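May, second week in the flat

Morning

Woke at six to the sound of Duván Rivadeneyra upstairs moving furniture, or possibly wrestling it. Lay there composing a note to put through his door and got as far as "Dear Duván, I wonder if" before I fell asleep again. By the time I got up it was past nine and there were no socks. There had been no socks the day before either, but I had got round that by wearing the wool ones from the walking trip, and they are now in no state to be worn by anyone.

So, laundry. I have been putting it off since we moved in, partly on the grounds that I didn't understand the controls and partly because Marisol had said she would do it, in the tone of voice people use about learning Italian. Up to now everything has gone in a suitcase to the Drinberg launderette at the bottom of Gododbridge Hill, where a wash costs nearly as much as a sandwich and the driers eat buttons.

I read the manual with my toast. It runs to 167 pages, of which English gets 31, and four of those concern what to do if the machine is to be installed on a boat. There is a programme called Daily, a programme called Mixed and a programme called Mixed Daily. I could find no account of the difference. Rang my mother, who said to put everything on forty and stop reading.

Sorting

Tipped the lot out on the bed. My system is darks, lights, and things I am frightened of. The last pile was the biggest: a green jumper from Fidelina Puma that says hand wash in three languages, a bath mat with a rubber back, and the tablecloth that Cristian Betancur spilt beetroot on and then salted, peppered and finally apologised to.

Found in pockets: a bus ticket, a hair grip, the small key we blamed the removal men for losing (sorry, removal men), and a tissue. One tissue was found, anyway. I know perfectly well there is another.

Marisol came in, looked at the piles and moved a navy shirt from one to the other without comment. I moved it back when she had gone.

Afternoon

Darks first. The short programme claims 35 minutes and took 69 by the kitchen clock, most of it spent displaying the number one. I have had relationships like that. Sat with a cup of tea and the crossword and did seven clues, two of them wrongly.

Then the door wouldn't open. The manual says to wait for the click. I waited, there was a click, I pulled, nothing. There is a second click. Page 22, in a grey box, as though it were a matter of passing interest.

The white plastic basket has been the success of the move. It was bought for potatoes. It has slots in the sides, it goes on the floor by the washing machine, and it is exactly the right size for one load if you don't try to be clever about it. Marisol folds things before she puts them in, which I regard as showing off. My own method is to take hold of whatever comes to hand first and keep pulling until it stops being attached to something else. Towels are the worst for this. A towel goes in alone and comes out with a pillowcase, one leg of a pair of pyjamas and a strong opinion.

The dryer sits on top of the washer, so the wet stuff only has to travel upwards. This sounds like nothing. Try it with a double duvet cover.

The white basket, on the floor by the washing:

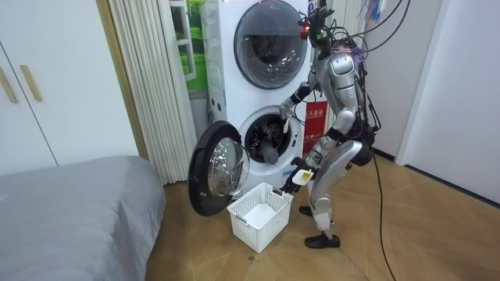
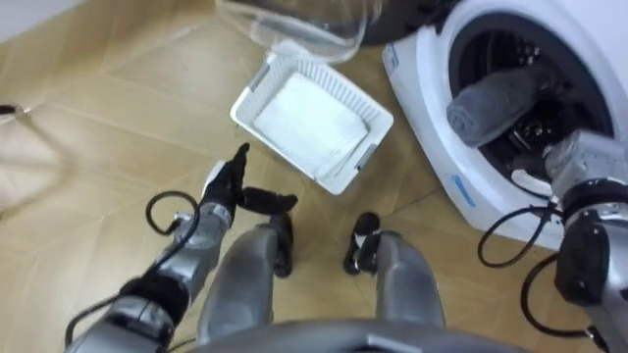

Evening

Socks: an odd number. I checked the drum with a torch and put my arm in up to the elbow, and all I got was fluff and the second tissue, now distributed evenly over everything black that I own. Spent the news picking it off my trousers.

The green jumper is still on the bed. I have written "jumper" on the list for the weekend, underneath "jumper" from the list before.

Duván knocked at eight to ask if we had heard any noise that morning because he had been building a wardrobe and was worried about disturbing people. I said no, not at all. He asked what the white bits on my trousers were. Gave him a beer and he stayed until ten.

To buy: pegs, a bag for delicates, bread, stain stuff for the tablecloth. Ask Cristian to pay for the stain stuff.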